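Proltent Open Bin, Gray
Item 1765
Sold singly or by the pallet of 50
Konstantinidis Storage and Handling, Plultton

The maker's leaflet calls the Proltent "the last bin you will ever need." We have sold bins long enough to doubt that. It is a gray bin with an open top. It holds things, you can see what is in it, and you can get a hand in without moving anything else first. If you were hoping for more than that, please read the rest of this page before you order, because returns on used bins are a nuisance for you and for us.

What it's for
Mixed contents. Kitchen tools, drink bottles, packets, play food, the stuff that comes off a counter at the end of the day and has no drawer of its own. The leaflet also suggests "archive documents," which we would not do. The sides slope, so folders lean and slide, and by the third week you have a heap.

The slope does have a point. Small things tend to end up on the floor of the bin where you can reach them, and empty bins nest. It also means the floor is smaller than the opening. People measure the top, buy for the top, and then phone us. Measure the bottom of whatever you are replacing and compare it with the floor figure on the spec sheet.

The finish
Proltent says "scuff resistant." We asked resistant compared to what and did not get an answer. Our view is that a gray bin in daily use gets pale, cloudy marks across the floor, and that anything with a hard edge will leave a line on the walls sooner or later. None of this stops it from being a bin. If you want one that still looks new after a season, put a liner in it or keep it on a shelf with nothing inside. 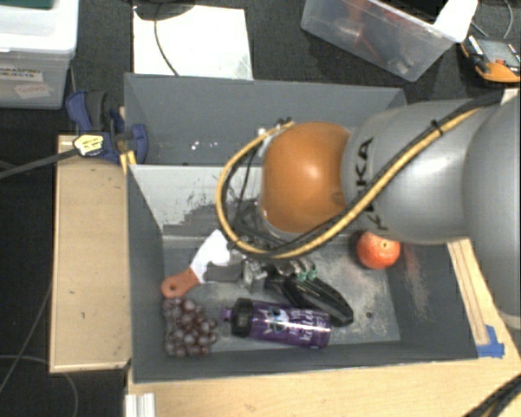 Color transfer is the other thing to know about. Reddish marks are the ones we hear about most. Try dish soap and a soft cloth first. The leaflet recommends the Proltent cleaning paste, sold separately, and we stocked it for a while. It did about as well as the dish soap and cost a good deal more, so we dropped it. Please don't use a scouring pad. You will trade a stain for a dull patch, and the dull patch picks up dirt faster.

Loading
The leaflet has a chart showing the bin filled to the rim with everything standing in neat rows. Real bins don't look like that. Long-handled things such as scrapers and spatulas lie flat and take up more floor than you planned for. Bottles roll until they find something to rest against. Put the long items in first, along one side, and the round ones after. Soft or squashable things go on top or, better, in a different bin. We wouldn't keep loose fresh fruit in it for any length of time, whatever the "produce ready" sticker says. There is no drainage and the corners are a chore to wipe out.

Do not stack full bins. The rims will sit on each other if the contents stay low, and that has persuaded a number of people that it's a stacking system. It has no catches and no lid.

The test figures
Proltent quotes "500 cycles" on the label. A cycle, as far as we can find out, is one filling and one emptying, with a load they don't state. Used twice a day, 500 of those is well under a year, so either the figure is very modest or it is measuring something we don't understand. Chrysanthi Karagiannis on our counter has asked for the test sheet and will add it here if it arrives. Until then, ignore the number.

Colors
Gray only. The Jiltatholm range comes in a lighter shade and is close in shape, but the two don't nest well together, so pick one and stay with it. Shades of gray also vary between batches. If matching matters to you, order everything at once and tell us in the notes.

Would we buy it?
For a work table, a pantry floor or a sorting area, yes, at the single price. The pallet price saves less than you'd think once delivery is on it, so ask for a quote before you assume. For a living room, probably not. It looks like what it is.

Ordering
In stock at Plultton. Collection from the side door, delivery by arrangement. Unused bins can come back within the usual period with the label still on. Labels are hard to peel, so leave yours alone until you're sure.

Page last checked 2019-03-31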